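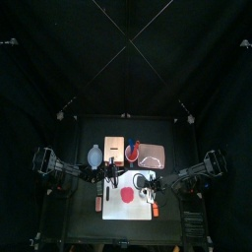

**Opening (two minutes)**

Good morning. On behalf of Torkier, thank you for joining the annual dealer briefing. My remarks cover the supply of paving units and retaining wall block for the coming season. Zuzana Kadlec will take questions on pricing after the break.

**Supply**

- The Hamel plant returned to full production in November. Its second curing line now handles permeable pavers only.
- Dealers placed 2,949 orders through the regional yards this year. Of these, 201 were delivered in more than one load – pause here, as several of the affected dealers are in the room.
- Split deliveries will require the dealer's written consent from next season.

**Color matching**

Acknowledge the complaints about the charcoal blend. Units from Hamel and Fosden were made with different sands, and the shade varied between pallets. Both plants will use one sand source. Dealers should continue to ask installers to draw from several pallets at a time. 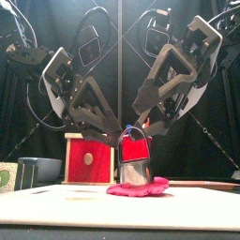 *Metal pot on a pink cloth, with two grippers above it.*

**Retaining wall block**

The Havlíček series will be offered in 6 face textures, down from 9. The discontinued textures remain available while yard stock lasts. Toshio Shibata has the list by yard; refer detailed questions to him.

Engineering support for commercial walls stays with Hedvika Oravec's office. Drawings should be submitted with the soil report attached. Incomplete files will be returned – say this plainly.

**Closing**

Sample boards may be ordered at the registration desk. Requests for spring display pallets must reach Prodromos Balaskas by Friday, December 19, 2025. Hand over to Dalibor Slanina for the freight schedule.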